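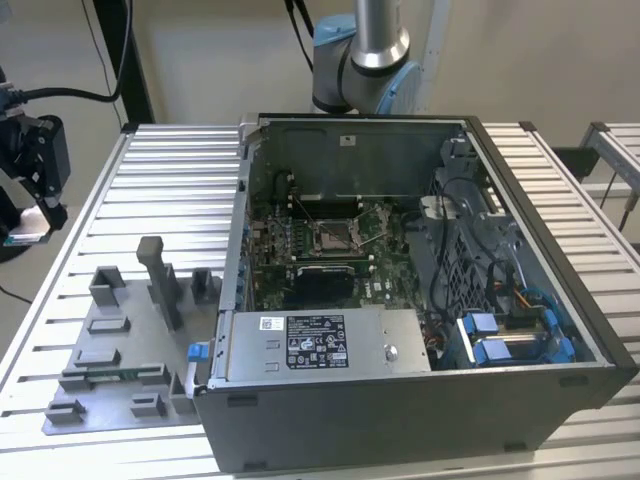
How to Take an Old Office Desktop Down to the Bare Board

Most office towers can be stripped with one screwdriver and a bit of patience. These steps are for a mid-size Dell tower of the kind that turns up by the pallet at surplus sales, but the order works for almost any brand. Allow 15 minutes for your first one.

What you need

A Phillips #2 screwdriver with a long shaft
A wrist strap
A tray or shallow box for screws
Small zip bags and a marker
Isopropyl alcohol and a lint-free cloth

Before you open it

Shut the machine down, unplug the power cord, and hold the power button for a few seconds. Lay the tower on its side with the removable panel facing up. Take the panel off and clip your wrist strap to bare metal on the case.

Step 1: Drives

Look for blue plastic. On this type of case, blue marks the parts meant to be released by hand, including the drive carriers. Unplug the data and power cables from each drive, squeeze the carrier handles, and slide the carrier out. Label each drive as it comes out, even if you plan to wipe them all later.

Step 2: Cooler and processor

Loosen the cooler screws a few turns at a time, working corner to corner. Twist the cooler gently before lifting. If it won't move, don't pull – old paste can hold hard enough to drag the processor out with it. Put it back, run the machine for a few minutes, power off, unplug, and try again.

With the cooler off, push the socket lever down and out, then raise it. Open the metal frame and lift the processor straight up by its edges. Close the frame and lower the lever again if the board is going to sit for a while. The small finned heatsink near the socket stays on the board.

Step 3: Cables

Photograph the cable runs before you unplug anything else. Press the latch on the main power connector and pull on the connector body, never the wires. Free any cables looped around the drive cage now, or they will snag when you lift the board.

Step 4: Power supply

Remove the screws at the back of the case, then release any latch on the inside. Slide the unit clear and lift it out. Don't open the power supply itself. Read the label and write the wattage on a piece of tape while it is in your hand.

Step 5: Motherboard

Take out any expansion cards and the memory first. Remove the board screws and count them into a bag – if the board still feels stuck, one has been missed. Tilt the inner edge up and draw the board away from the rear panel.

Store it in an antistatic bag, flat, with nothing stacked on the socket.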